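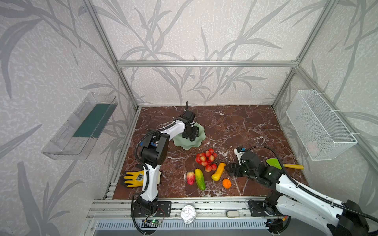 Fig. 1: Pale grey leaf pattern on three sides, dark marble-look floor.

Section 2. Hanging your Vistura wallpaper

Now the fun part! Clear a good stretch of floor and put the kettle on.

1. Check that every roll has the same batch number.
2. Mark a plumb line in pencil, starting beside the door.
3. Mix the Kumsa paste with cold water and leave it for 13 minutes.
4. Hang the first strip, leaving 2 cm spare top and bottom.

Note: Leaf patterns look gorgeous running through a corner, so take your time matching them.
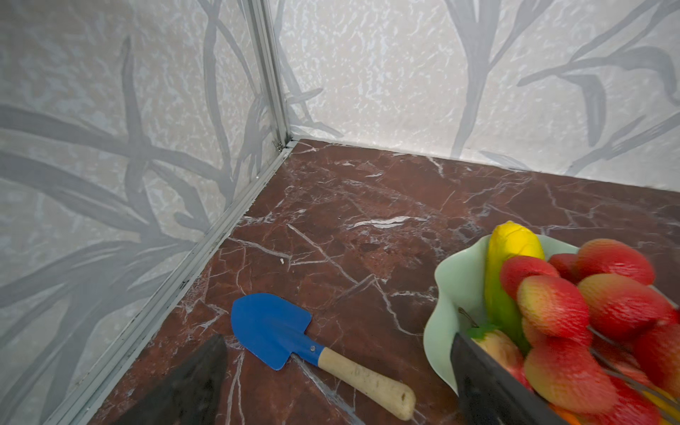 Fig. 2: Leaf print on both sides of a corner post.

5. Smooth from the centre outwards, then trim.

Caution: Turn the power off before papering near switches.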